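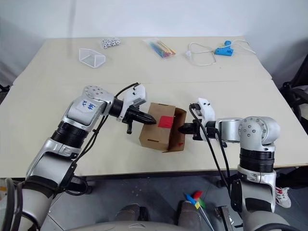 The small box, with the dice and the bag of sticks at the back of the table.

I have been trying to get the game supplies under control since August, and this week I finally got to the small stuff. The big board games were easy. They have their own boxes and they stack. What never had a home was everything else: dice, counting sticks, timers, the clear plastic stands we use for signs, and the cables that end up in the same pile.

The old system was one large plastic tub from Skeltell. It held everything, and you had to empty it to find anything. Lucía Pacheco, who runs the math games table with me, asked me more than once to get rid of it. I gave it away on the first day and started over with cardboard.

Small cardboard boxes work better for this than I expected. The one I like best is light brown with a red square on the front and a little slot in the lower part of the front panel. It has no lid to lose. The flaps fold out when you want to reach in and fold over when you want to stack it. I bought the first batch from Firnia and two more later when I ran short. They are not strong, so I would not put batteries or anything heavy in them, but for dice they are fine.

My sorting rules so far:

Dice go together. I used to separate them by color and gave up on that. Black and white ones mix well enough, and people pick out what they need.

Sticks stay in a clear bag. Ours are blue, red, yellow and green, and if you put them in a box without the bag they slide under the flaps. With the bag you can also see what it is from across the room. I squeeze the air out before closing it, otherwise it takes up twice the space.

Cables get coiled and kept away from the games. I tried twist ties and then went back to a loose coil. A white cable on a cream table is easy to miss, so I do a last pass over the table with my hand before I call it clear.

Stands go in last, standing up. The triangular ones scratch if you lay other things on top of them.

Then there is the floor. I check under the table every time I pack up. The toy pinwheel was down there again. It does not belong to any game and I have no category for it, but Baltasar Barrios's kids like it, so it stays.

The whole job took me 2 evenings, and 8 boxes are now on the shelf with labels. I wrote the labels by hand on masking tape. The ones I printed would not stick to the cardboard.

Still to do: the card decks, which are in a bread bag at the moment, and the score pads. I also want to push the tabletops closer together, because dice like to stop right on the seam and then people argue about the roll. Lucía thinks a cloth over the join would do it. I have an old green one in the hall closet and will try that first.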